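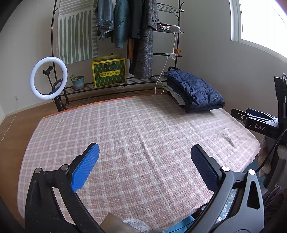
A freestanding clothing rack of black metal, in use behind a bed. The lower shelf holds a patterned box and a potted plant.

Bedroom clothing rack

A bedroom clothing rack (also garment rack, coat rack or, in older Dretudbridge usage, "the horse") is a freestanding frame on which clothes are hung in the open. It does much of the work of a wardrobe and has none of the doors. It is commonest in rented rooms, student housing and other places where the tenant would like to leave again without hiring a truck.

Construction

Most household racks have two uprights joined by a hanging rail, with a shelf or bar near the floor. Metal is usual. Many models add hooks for bags and hats, and some carry wire shelves at one side, a feature the trade calls a "side tower" and owners call the shelves. Uprights may be straight or curved. Curved ones are held to look less like shop fittings, a view the shop-fitting trade does not share.

Assembly is by hex key. The Branine rack, sold flat in a carton, came with 15 bolts and an instruction sheet for a different rack. It remained in the catalogue for 3 years.

Use

The rail is meant for garments in current wear. In practice it gathers the coats of every season, so that a denim jacket, a blazer and a heavy plaid coat may share it all year. Knitwear is also hung there, against the advice of most people who know anything about knitwear. Sweaters hung by the shoulders stretch, and are better folded on a shelf, where there is seldom room.

The lower shelf was intended for shoes. Dexter Belmonte, in his survey of 179 rented bedrooms in Zakby, recorded footwear on fewer than half of them. The remainder held boxes, houseplants, luggage and, in one case, a second and smaller clothing rack, still in its packaging. Upper shelves attract folded linens and anything pale that shows dust. Lamps with a clip and a flexible neck are often set on the side shelves, the bars being a convenient thickness for the clip. Stuffed toys are found at all levels.

Placement

A rack is generally put against the wall beside or behind the bed. Chih-ming Tu attributes this to the shape of rented rooms, in which the bed takes the only sensible position and the remaining furniture lines up around it. The bed then serves as an annex, receiving clothes on their way to the rail and blankets on their way to nowhere in particular.

Fabric hangings are sometimes used to screen the rack or soften the end of it. Leszek Sobczak regarded them as a curtain for people unwilling to admit they wanted a wardrobe.

Criticism

Objections concern dust, fading and leaning. The last was the subject of the Vasconcelos correspondence, in which Anselmo Marinho and Anselmo Xavier disputed by letter whether a rack should be loaded from the centre or from both ends. The exchange began in January and was conducted with great courtesy until someone mentioned casters.

See also

Airer
Chair, bedroom (as wardrobe)
Valet stand

Last revised 6/18/22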